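Two-arm table project for our robotics club: how do we get the mugs into the tray more reliably?
Asked in Clubs and Student Projects, 3 answers 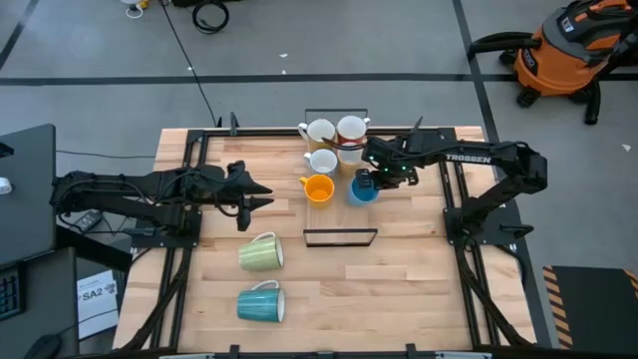
Our table during the mug task. Six in the tray, the green and teal ones still on their sides.

Hi all! First post, long time reader. I help run the after-school robotics club at Anwood and this year we went for something way bigger than line followers: two arms facing each other across a table, and a task the students picked themselves. They call it Avon (don't ask me, it won a vote). The goal is to load eight mugs into a wooden tray with wire handles, working from any starting position, with no human hands on the table. We drive the arms by hand to record runs, then train a model on the recordings and let it try on its own. It is SO much fun to watch.

Where we are now: upright mugs are pretty good. The model goes for the rim, one finger inside and one outside, and sets the mug down in a decent spot. The students are thrilled, and so am I.

Our trouble is with two things.

First, mugs lying on their sides. The arm goes down, pinches at the body, the mug rolls a little, and then it chases the mug across the wood. When we drive it by hand we can do it, but everyone does it differently. One student hooks the handle, another goes into the opening and tips it up, and I squeeze it across the middle and hope.

Second, the arms get shy around each other once the tray fills up. We have two columns of three in there and both arms want the space above it. One will stop partway and just hover. We also have cable loops under the wrists that end up hanging over the mugs, and I can't tell if the model is bothered by that or if it's only me.

We have 3848 recorded runs so far, but a lot of those are from the spring when the tray was in a different place, and I'm not sure whether to keep them. The demo for families is in August. Is it better to record more, or to fix how we record? Any tips on the tipping-up move would be wonderful too.

- Mahlet Tilahun

Answer 1 (accepted)

What a great project, and eight mugs is a proper challenge! We did a cup stacking task at our school with a similar pair of arms, so some of this will sound familiar.

Fix how you record before you record more. Three different ways of standing up a mug is your problem, I'd bet on it. The model sees the same mug in the same place and gets told to do three different things, and what comes out is a bit of each. That pinch and chase you describe is exactly what ours did. Get the students together, try all the methods for an afternoon, vote on one (they obviously like voting) and then everybody uses it every single time.

My vote would be going into the opening. One finger inside, one outside, close on the wall at the upper side of the rim, then lift and rotate the wrist so the base swings under. It's close to the grasp you already use on the upright ones, so the model isn't learning a whole new thing. Handles are tempting but they're all different sizes and if the mug has rolled you may not be able to get at it.

Go slower than feels natural right before you close the fingers. Stop for a beat, close, stop for a beat, lift. The kids will hate this, they love to go fast, but it made more difference for us than anything else we tried.

For the old runs: keep the ones where the mug handling was good even if the tray was somewhere else. A moved tray is useful variety, as long as the cameras haven't moved. If the cameras DID move I'd set those aside and train without them first. We threw out nearly half of ours and ended up with some 2000 runs that were clean, and the smaller pile beat the bigger one easily. Going through them is boring, so we ordered pizza.

On the shy arms - decide who owns which column. Left arm loads the left column, right arm loads the right, and the one that isn't placing goes back to a waiting pose well away from the tray. Record the waiting too! We used to cut it out of our runs, and then the model had no idea that waiting was a thing you could do.

Good luck in August, please come back and post how it went!

- Wubit Sisay

Comment from Mahlet Tilahun: This is gold, thank you! The cameras did move once, when we swapped the mount. I'll sort by that. And the waiting pose explains so much, we have been trimming every recording down to the moving parts.

Comment from Wubit Sisay: Ha, yes, stop trimming! Leave it all in.

Answer 2

Seconding the above. About the cables: tie them up closer to the forearm with hook and loop straps, leave enough slack for the wrist to turn all the way both ways, check it by hand with the power off. We had a loop catch a mug handle once and lost the mug. Also put a bit of grip liner in the bottom of the tray if they slide when you set them down.

If you change the cables, do it before the next batch of recordings and then leave them alone. Same with the lights in the room.

Answer 3

we used Zeltus for this at the Avram summer camp, worked fine with 4 cups, never tried eight. can't remember the settings sorry. are you randomizing the colors? ours learned to always start with the red one

Comment from Mahlet Tilahun: We swap which mug starts where between runs, but it's whoever resets the table that decides, so probably not as random as it should be. Going to make a shuffled list for the students to follow. Thanks!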